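Section 4. Recording a pick-up set

A full set for the Mikton task is 200 examples. Record them in blocks, with the same two arms and the same table throughout.

1. Clear the white table and wipe it down.
2. Put the black case left of center, lid closed.
3. Set the clay to the right of the case, clear of the latches.
4. Wait for a green wrist ring, then start the recorder in Steneo.
5. Guide the gripper down over the clay, close, lift, and stop recording.

Caution: keep the forearm above the lid when it crosses the case. 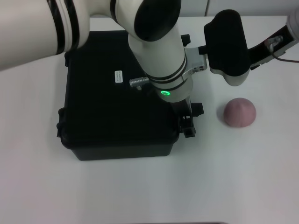
Yang adds that the clay should be moved a little before every example, even when the last one went well. The first Jendham set had 112 examples with the clay in one spot, and the trained model reached for that spot wherever the clay was.

6. Mark each example keep or discard before starting the next. A missed grasp is a discard – a slow one is a keep.

Note: reshape the clay when it flattens. Do not swap colors partway through a set.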